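Mon 23 June
Posted to the list by Leonor Caldeira

Subject: Re: Wrist views and the kitchen task set

Dear colleagues,

I am replying to the message from Khurram Memon, which I quote in part so that those who joined the list recently can follow.

> The Rusance group has now gone through the first batch of
> demonstrations sent to us under the Marti agreement. Of the 76
> episodes, 28 were set aside by our reviewers. Most of these were
> set aside for one reason: the operator began moving before the
> objects to be used were in view of the wrist camera. We would ask
> the collecting sites to say whether this is a matter of
> instructions or of table layout, and whether the remaining
> episodes may be used for training as they stand.
>
> We would also like a ruling on written task labels. At present
> each site words them as it pleases.
>
> K. Memon

On the first point, we have looked again at the episodes concerned and accept the reviewers' decision in every case. The instructions sent to operators in December asked them to begin "from a comfortable position", and each operator has understood this differently. The wording will be replaced. From the next session, an episode begins with the arm held still above the table for 2 seconds, fingers open, and with the main objects of the task in the wrist view. The remaining episodes may be used as they stand.

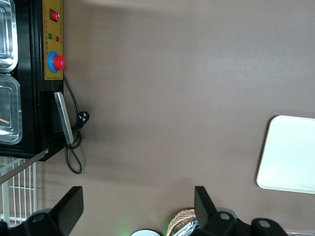 Table layout is a separate question, and one on which the sites do not yet agree. Benditz prefers a fixed arrangement, marked out before each session, so that differences between episodes come from the operator alone. Our own preference is to let the arrangement vary within limits. A model trained only on tidy tables will meet trouble at the first trailing lead, and in our kitchen layout the black cable with its plug lying on the tabletop is treated as part of the task setting. So is the stick lying across the lower steel pan. Operators are asked to leave such things where they are unless the task label names them. We do ask that the emergency stop, with its red cap and blue collar, be kept clear of objects and within the operator's reach at all times, and no variation in layout may alter this.

As to labels, Min-kyu Jin has prepared a short guide, which will be sent to each site separately. Its main rules are as follows. A label names the object, the action and the place of rest, in that order of importance. It is written before the episode is recorded and is not changed afterwards to suit what the operator did. An episode in which the operator drops an object and picks it up again is kept, and is marked as a recovery. An episode in which the operator abandons the task is also kept, but is stored apart and is not to be used for training without the agreement of the collecting site.

Sites are asked to relabel a sample of 15 existing episodes under the new rules and to return them through Lurkum in the usual manner. Two people should label each episode without consulting one another — the purpose is to learn where the guide is unclear, and differences between them should be left in place.

Questions on the guide should go to Min-kyu Jin. Questions on the agreement itself should go to Sérgio Coelho, with a copy to me.

Yours sincerely,
Leonor Caldeira

Comments (3)

Florêncio Rebelo
Benditz can accept variation within limits, provided the limits are written down. May we have them before the relabelling begins? We would otherwise be judging old layouts by a rule we have not seen.

Min-kyu Jin
They are in the last section of the guide. Please send remarks on that section separately from those on labels.

Khurram Memon
Thank you, this answers both points. We shall return the remaining episodes to the training pool and keep the others in storage. Could the recovery mark be applied to the first batch as well?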